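Teaching two arms to wrap a bouquet: leader arms or hand guiding?

Posted in Robotics at Home > Teaching and Teleoperation

mossgreen_tan
I've got two small arms facing each other across a tabletop, and I've been having a ball with them! Picking and placing is going great, so I got ambitious. I want them to wrap a bunch of artificial flowers in a sheet of paper and, someday, get a ribbon around it. It's a two-handed job from start to finish, which is exactly why I love it, and also why I'm stuck.

I can show the task two ways. One is remote control with a pair of leader arms (I move the little ones, the big ones copy). The other is putting the arms in free mode and pushing them through the motions by hand, then playing it back. I've recorded 23 tries by remote control so far and kept 10. The rest went wrong in the same spot, when one gripper has to let go of the sheet and grab it again farther along. The paper springs back or slides, I chase it, and the recording turns into a mess of little pokes.

So, which way would you teach this? And should I record the whole thing as one long take or chop it up? I'm using Jateck for recording, if that matters.

Fostance_fan
Oh, I love this project! I spent most of last winter teaching two arms to fold dish towels and gift paper, so I have opinions.

Stick with remote control. Hand guiding is wonderful for one arm doing one firm thing, like putting a peg in a hole. With two arms and something floppy you need one hand on each wrist, your shoulders end up over the table, and your own arms get between the cameras and the paper. Then the robot learns from pictures with a person in them and has to work from pictures without one. You also can't feel much of the paper through a heavy joint, so you don't gain as much as you'd think.

What fixed my regrasps was giving each arm one job at a time. Arm one holds and stays put. Arm two lets go, moves, closes. Then they trade. When I looked back at my early takes I was moving both hands all the time, the way you do when you wrap a present yourself, and the sheet never had a still end. Try saying it out loud while you drive: hold, move, close. It feels silly for the first few takes and then it gets into your hands. 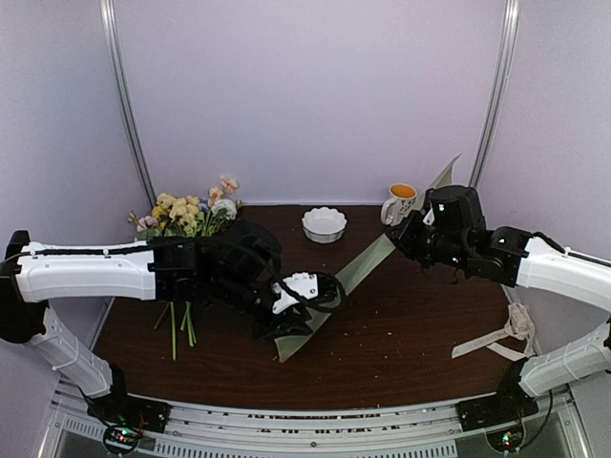
The other big one is where you pinch. Come in on an edge or a fold where there's something for the fingers to close on, and get a good bite of it. A pinch right at the tip looks neat but the sheet pivots around it, and then your next grab is off. I also pre-crease my paper a little before each take so it wants to go the right way. Some people call that cheating. I call it Saturday-morning common sense, whatever day you do it on!

As for length, chop it up, at least to begin with. Mine were: bring the near side over the stems, bring the far side over, squeeze and hold. Leave the ribbon for much later. Ribbon is a whole hobby by itself. Start every piece from a slightly different place, including a few where the sheet has already slipped and you calmly go and get it back. Those rescue takes are gold. The arms will slip when they run on their own, and if they've never seen a slip they just freeze or wave at the air.

And don't throw out your messy tries yet. If the first half is clean, trim it and keep that half.

Katar77
hand guiding worked fine for me on one arm. didn't try two. whatever you pick, slow down. my takes were too fast and playback shook like crazy

macedo_bench
Agree with nearly everything Fostance_fan wrote, but I'd record some full takes too. I did only short pieces on a napkin folding setup and the arms were great at each piece and hopeless at the joins, since every piece began from a nice tidy pose that the one before it never quite reached. Now I mix them, 2 short pieces for each full take, and it's so much better.

Check your leader arms as well. If the trigger on one has a bit of slack, the gripper opens late, and on paper that late opening drags the sheet with it. I blamed my driving for weeks. A rubber band on the trigger took up the slack and my regrasps got cleaner the same evening.

You don't need a giant pile of data to see progress either. My folder is up to 3,128 takes because I can't stop, but the first fold I was proud of came long before that.

mossgreen_tan
Thank you all, this is great! I checked and yes, my left trigger has slack. Rubber band is on. I'm going to practice "hold, move, close" tonight and start a separate folder for rescue takes.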